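College robotics students take on kitchen tasks

24 October 2025

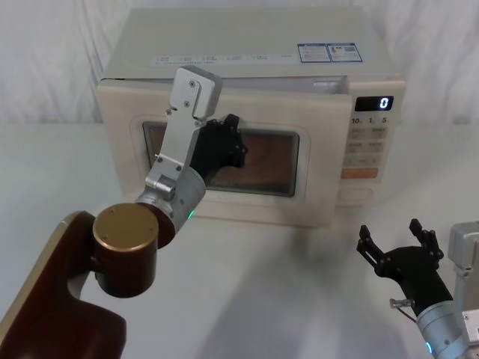 Students on the engineering course at Triltville College are spending this term teaching a pair of robot arms to do small jobs in a kitchen, starting with the microwave.

The project is called Hailu and runs in the college's Astaven workshop, on the ground floor of the technology block. It is open to second-year students, who work on it for 3 hours each week as part of their practical unit. A smaller group stays on after lessons on Fridays.

The first job on the list is opening and closing the microwave door. Students steer both arms by hand controls while the joint positions and camera views are recorded. Each recording is saved as one attempt, and the attempts are then used to train a program that moves the arms without a person at the controls.

By the start of this week the class had saved 222 attempts. Of these, 74 have been set aside for checking the program and will not be used in training. The rest were sorted by the students themselves, who watched each one back and marked where the door was touched, where it moved and where the arm let go.

Door work is harder than it sounds, according to the course team. The arm has to meet the door at the right height and push with enough force to shut it, but a push that is too strong slides the whole oven back across the table. Students have been trying different starting points for the gripper and writing down what happens in a shared log.

The microwave stands on a plain white table with a white cloth hung behind it. Later in the term the class will repeat the same tasks in the college's training kitchen – where there are shelves, tiles and other appliances in view – and compare the results.

The brackets and some of the smaller parts for the project were paid for by Tuten, a local engineering firm that also takes students from the course on work placements. The firm has offered a day at its site for the group whose program does best in the end-of-term test.

For that test, the class will split into groups of four. Each group will choose 2 tasks from a list that includes closing the door, pressing a button on the panel and putting a plastic bowl inside. Marks will be given for the written log as well as for the arms' performance, so a group whose program fails can still pass the unit.

Parents and younger students can see the arms working at the college open evening in November. The workshop will be open from 5pm and there is no need to book. Places on next year's engineering course can be applied for through the college office or on the college website.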